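Tolledus Play Kitchen Project - Participants Wanted

Are you the person in your household who unpacks the groceries, and then finds that everybody else puts the potatoes somewhere different? If so, we would very much like to meet you, and we would like to meet everybody else as well.

The Tolledus Play Kitchen Project is looking for 200 people in and near Lellberg to come and spend part of an afternoon or evening with us, sorting, packing and putting away small groceries at a tabletop. We are a small group with a long-running interest in the everyday business of the kitchen, and over the years we have become very fond of the little decisions people make there without giving them a second thought. What goes in the basket first? Does the tomato get a spot of its own, or does it ride along with the carrots and hope for the best? Do you fill a tray from the corner or from the middle? We find all of this fascinating, and we hope you might too by the time you leave.

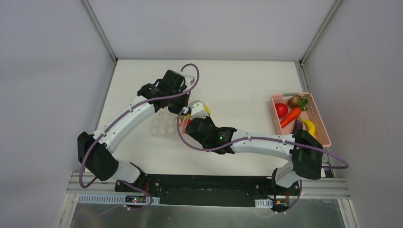 Sessions take place in Room 108 of the Vahidi Building, up one flight of stairs or a short ride in the elevator. The session lasts an hour and a half, with a break in the middle for tea, juice and whatever has been baked that week. You will do a few short sorting and packing tasks, once the way you would at home and once following a simple set of picture cards. Afterward we sit down together and talk it over, and this is often everybody's favorite part - people have strong feelings about bananas.

Most of the produce we use is toy produce, light and easy to hold, so there is no heavy lifting and it doesn't matter in the least if something rolls onto the floor.

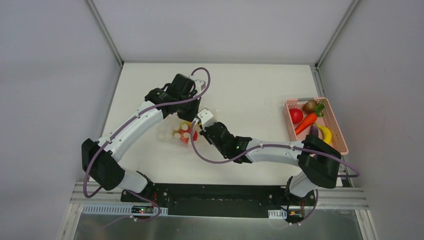
The pink basket with its tomato, potato, carrot, eggplant and banana.

Who can take part? Nearly anyone. You should be 8 or older, and children need to come with a parent or another grown-up, who is welcome to join in or simply put their feet up. You do not need to be a good cook, or a tidy person, or to have any experience of this kind of thing. We are especially keen to hear from left-handed people, from grandparents, and from anyone who has worked at a grocery checkout or a market stall, as we had very few of you last time. If you use a wheelchair or prefer to sit while you work, tell us when you write and we will set up a lower table before you arrive.

There is also a bag-packing task, which we added after a good many requests. You choose what goes in, in what order, and when you feel the bag is full enough to carry home. 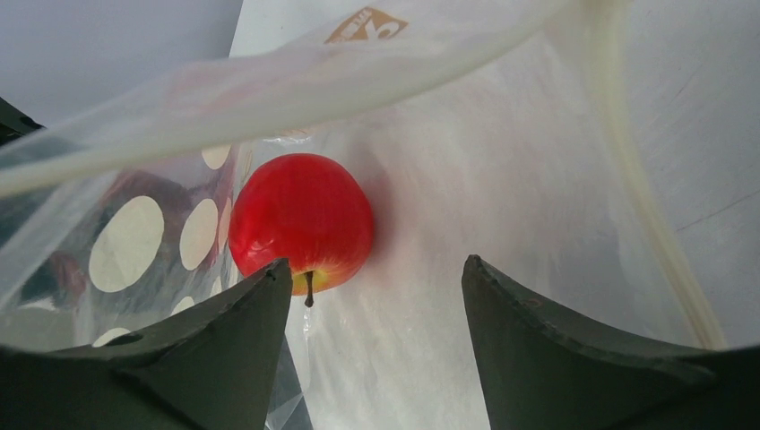
A red apple in a translucent white plastic bag.

As a thank-you, each participant receives a voucher for the Odonska Market, and we will refund your bus fare if you bring the ticket. Please note that we can't pay for taxis.

We keep written notes of what you do and say, with a number in place of your name. You may stop whenever you like, skip any task you don't care for, and still take your voucher with you.

Sessions run through November and December, with start times at 2 p.m. and 6 p.m. To sign up, write to the Play Kitchen desk at Tolledus or leave a note at the front counter of the Vahidi Building. Tell us your age group, which start time suits you, and any food allergies, so we can plan the baking. We reply to everyone, though it may take us a few days when the mail is heavy.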